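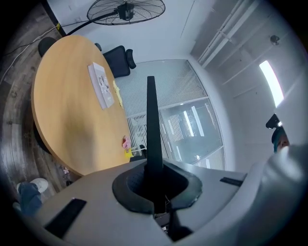

Gemurano Beach Hotel
Opening walk-round, guest areas
Mon 8 January
Checked by: Llinos Wogan
Copy to: Myfanwy Voyle

POOL AND DECK

Depth markers readable: Yes. Repaint the one by the steps before September.
Life rings and hook in place: Yes
Drain covers secure: Yes, checked all by hand
Gate self-closes: NO. Sticks halfway. Spring is shot. Told Fajardo, they have the part.
Deck tiles: 2 loose by the outdoor shower. Coned off. Needs doing before Friday arrivals, not after.
Chemical store locked: Yes. Log sheet missing yesterdays evening reading, Myfanwy pls chase.

BEACH ACCESS

Boardwalk: Sand build up at the bottom ramp, swept. Will be back by lunch.
Handrail: Wobbles at the third post. Tightened, still not happy with it.
Flag pole and flags: OK. Red flag very faded, order new.
Lights on path: One out nearest the bar. Bulb on order from Videll.

GUEST ROOMS (spot check)

Room 21: Balcony rail solid. Smoke alarm tested ok. Safe battery low.
Room 44: Balcony door lock stiff, sprayed it. Shower mat worn thru, replaced. Evacuation card missing from back of door, put a new one up.

LOBBY AND RESTAURANT

Fire exits clear: Restaurant side NO. High chairs stacked in front again. Moved them. Third time, needs a word with the breakfast team.
Extinguishers in date: Yes
Max occupancy sign (200): Up, but hidden behind the plant. Move plant.
Elevator: Drusex cert on display, in date. Alarm button tested, desk picked up quick.
First aid box: Short on burn dressings and small bandaids

STILL OPEN

Pool gate - Fajardo
Tiles - Fajardo, urgent
Handrail third post - recheck tommorow am
Path light - waiting on Videll
Red flag, burn dressings - Myfanwy to order

Kids club not done, was locked and I didnt have the key. Will do it this afternoon and add a sheet.

L. Wogan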